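What the Gripper Budget Leaves Out

When Brian Lyimo put in his first request for hand-held grippers, he asked for four of them and nothing else. The request was one line long. It was approved in a morning, and by the end of the next month he had gone back for more money three times.

Lyimo plans equipment for Moncrieff, a firm that packs mixed household orders for small online sellers. The company wants robot arms on two of its packing lines. Before the arms can do anything useful, they need recordings of people doing the same work, and those recordings are made with grippers held in the hand. The arms are the expensive part, and they got most of the attention in the planning meetings. The grippers were treated as accessories.

"I priced the tool," Lyimo says. "I didn't price the table it was going to be used at."

The table matters because of what goes on it. A gripper that only ever picks up identical blocks teaches an arm to pick up identical blocks. Moncrieff's orders are nothing like that. A single box may hold something soft, something in slippery film and something rigid with sharp corners, and each one behaves differently between two finger pads.

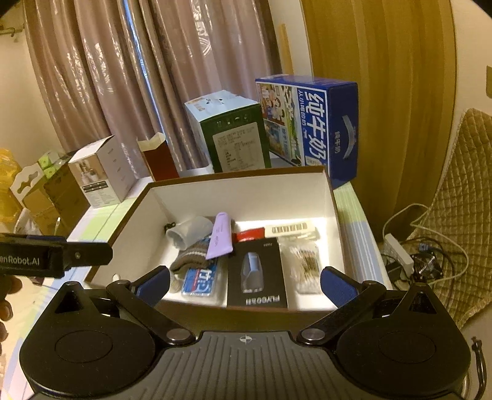
Mixed packing with a hand-held gripper. The open box holds a lavender squeeze tube, a striped knitted sock and a bag of cotton swabs, among other small items.

Items like these cost very little one at a time. The trouble is that they wear out. Cartons get crushed at the corners, bags split, and tubes leak after enough squeezing. Lyimo now carries a separate line for props, set at 400 dollars a month, and he says it is the one figure in the plan that has never been questioned twice.

Finger pads have their own line too. Moncrieff keeps 40 spare pairs on the shelf and replaces a pair when the grip starts to slip, without waiting for a tear. Cables come out of the same money.

Keir Lamont runs Skikau, a two-person consultancy that helps warehouses plan this kind of purchase. He tells clients to start from hours of usable recording and work backward. For Moncrieff the target was 2,000 hours. After the first stretch of work, which ended in April, the team had 1,071 that passed review. The rest had been thrown out, mostly for dropped tracking or for tasks done in the wrong order.

That gap changed the budget more than any supplier's quote did. Reviewing takes people, and people need desks, screens and storage for the files. Lamont suggests putting review time on the same sheet as recording time from the start. He also suggests buying one gripper more than the number of operators – a unit waiting on a repair should not send somebody home.

Not every client agrees with him. Truko, a parts distributor he worked with earlier, rented its whole set and returned it when the recording was done. Rental cost more per week, but the firm had no spares to stock and nothing to sell afterward. Lamont thinks rental makes sense for a short project with a fixed list of tasks. Moncrieff expects to add new products every season, so it bought.

The next decision is where the work should happen. Most recording so far has been done at the main building. Lyimo wants a second site at Grotovow, where the company already leases a few rooms, so that the arms learn from different light, different tables and different backgrounds. He has asked for tablecloths in several patterns and a small allowance for used furniture. Both requests were sent back for an explanation, and both were passed on the second reading.

His current request runs to three pages. The grippers are on the second one, between the storage drives and the shipping.

Contact the editors | Copyright 2021. All rights reserved. | Back to top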